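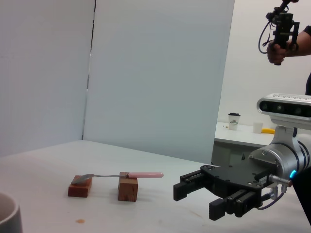

Cuchara sobre dos tacos de madera, con la pinza a la derecha.

Kairys busca técnico o técnica de fiabilidad en manipulación robótica

Puesto en el taller de Nendgate, jornada completa, incorporación en marzo.

De 278 intentos de coger una cuchara, 31 acabaron en parada de seguridad. De esas paradas, 11 no las pidió persona alguna, ni el programa, ni el botón rojo. El brazo se detuvo con los dedos a medio cerrar y el registro anotó «causa: ninguna», que como diagnóstico deja algo que desear.

Lo que nos preocupa más es el caso contrario: en una ocasión la pinza siguió cerrando después de recibir la orden de parar. Perdimos un taco de madera y bastante confianza. Desde entonces se trabaja a velocidad reducida y con las manos fuera de la mesa mientras haya tensión en el brazo. Queremos levantar esa restricción cuando sepamos qué pasó, y para eso hace falta alguien que sepa buscarlo.

Qué harás
Reproducir el fallo a propósito, tarea más ingrata de lo que suena.
Revisar la cadena de parada entera, del pulsador al controlador de la pinza, conectores y cables incluidos. El software jura que es el cableado. El cableado no ha hecho declaraciones.
Escribir los informes de incidencia de forma que se entiendan seis meses después.
Decir que no se arranca cuando no se debe arrancar. Tendrás autoridad por escrito para ello.

Qué pedimos
Formación profesional superior o ingeniería en automatización, electrónica o similar.
Experiencia real con paradas de emergencia y evaluación de riesgos en máquinas.
Soltura leyendo registros y algo de Python.
Paciencia con los objetos domésticos. Una cuchara apoyada en dos tacos parece un problema resuelto hasta que hay que cogerla muchas veces seguidas.

Se valorará haber trabajado con el controlador Temero o con Sirudach, nuestro sistema de registro, aunque entendemos que esto último es improbable porque lo escribimos aquí y se nota.

Qué ofrecemos
Contrato indefinido, horario de 8:00 a 16:00, un 80 % de la jornada en taller y el resto desde donde prefieras. El sueldo se comunica en la primera llamada, antes de hacerte perder la tarde.

Cómo presentarse
Envía el currículum a la atención de Sheila Whitlock, responsable de seguridad, con un párrafo sobre una avería que te costara encontrar. Si no llegaste a encontrarla, cuéntala igualmente. No hace falta carta de motivación.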